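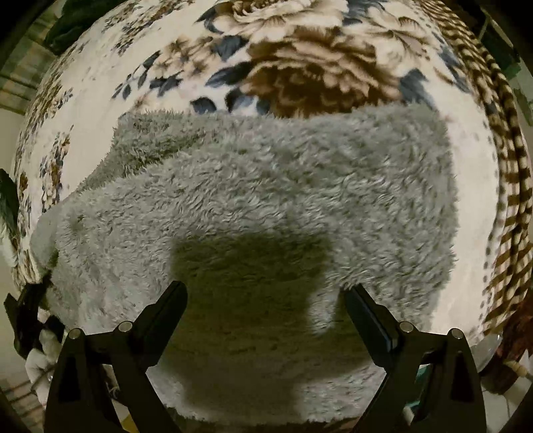

ok bedding day. everything off, everything folded, no excuses

1/ the gray fluffy one first. sheds like a dog. shook it off the balcony and Fidelina downstairs got most of it, sorry Fidelina

2/ washed it cold, no softener. softener kills the curl, found that out with the last one - RIP

3/ the flowery cream blanket stays on all year. dont care if it's "a spring blanket"

4/ how do you fold a shaggy thing square?? thirds, then half, then it just sort of opens up again. edges go everywhere

5/ Niall says roll it. Niall also rolls his shirts so

6/ tried rolling. looks like a sheep. fits the Tultine box tho, lid nearly shuts

7/ 16 pillowcases in this closet and two pilows. going through those next, brb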